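Ridged pads or smooth pads

March 4, 2024

I went back to the hand-held gripper this week with two sets of finger pads, the smooth ones from Plakow and the ridged magenta ones from Hosov. I had been using the Plakow pads since November and wanted to know if the swap was worth the bother.

The fingers stay the same. Each pad comes off with a small screwdriver and it takes me 5 minutes a side, most of it spent looking for the screw I dropped. I did 200 grasps per set, split between books, a mug and a plastic bottle.

Smooth pads lost the grasp 9 times, nearly always on a glossy book cover. Ridged pads lost it 2 times, both on the bottle. I squeezed too lightly on those, so I'd call it a draw there — the books are where the difference is.

The ridges do pick up lint. I wipe them with a damp cloth between rounds. 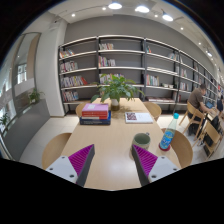 A reader going by Deligiannis wrote in to say that diagonal ridges wear down fast at the tips, and that turning the pads end for end every couple of weeks evens it out. I haven't had mine long enough to check.

Next up is the Banow controller, once the cable comes.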